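4.2 Unpacking a suitcase with two arms

Folding has become the standard test for robots that handle cloth, and we like it too, but it starts from a generous place: the garment is already out on the table. We wanted to know what happens one step earlier, when the cloth is still bundled up inside something with walls, a lid and a zipper edge that loves to catch a fingertip. The Ludel policy was trained on 570 demonstrations recorded on the Wirkosero bench, all with two arms and an open hard-shell suitcase placed within reach of both.

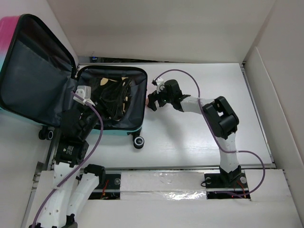

The task splits into reaching in, lifting the item clear of the rim, and laying it on the work surface where the second arm can help to spread it. We did not label these stages in the training data. Ludel sees only the camera views and the joint positions, and it has to work out for itself when to move from one stage to the next. We were delighted by how cleanly the stages showed up anyway! When we grouped the policy's internal states after training, they fell into 7 clusters, and most of the borders between clusters matched moments when a gripper opened or closed.

The second arm turned out to matter far more than we had guessed. In our early Briretti baseline, which drives each arm with its own separate policy, the helper arm often came in too soon and pushed the cloth away from its partner. Ludel plans both arms together, and its helper tends to hang back until the cloth is down on the surface. 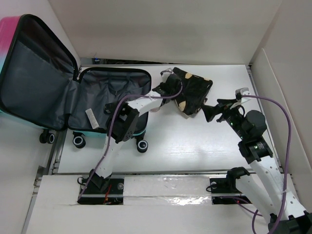
Corners are worth the wait. A grasp near a corner gives the arms a clear direction to pull, while a grasp in the middle of the cloth lifts a lump and hides most of the outline. To encourage corner grasps we added the Benedetti loss, a small extra term that rewards fingertip positions close to a visible edge. It costs almost nothing to compute, and removing it hurt more than any other change we tried (see the ablations in Section 5).

Thick pile fabric is the exception, and a fun one. It bunches between the fingers and hides its own edges, so the overhead view says little about how much material is being held. 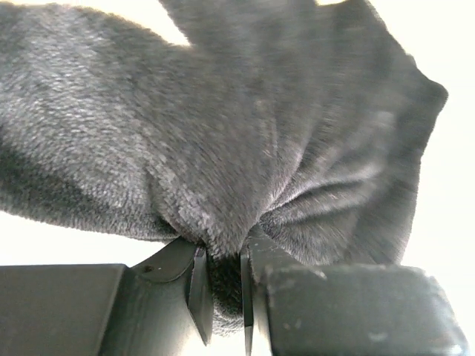
For these cases the wrist view carries the useful signal. Folds spread out from the pinch point, and their spacing and direction hint at where the rest of the cloth lies. Masking the wrist cameras at test time left thin fabrics nearly unaffected, yet the policy began to regrasp plush items over and over, as if it could no longer tell whether it had them.

Figure 4. Two-arm cloth handling on the Wirkosero bench, with workspace views (top, middle) and a wrist view of a pinch grasp on plush fabric (bottom).

We ran each test item 7 times, moving the suitcase by hand between runs, and allowed the policy 2 regrasps before calling a run a failure. Scores for each item are listed in Table 3.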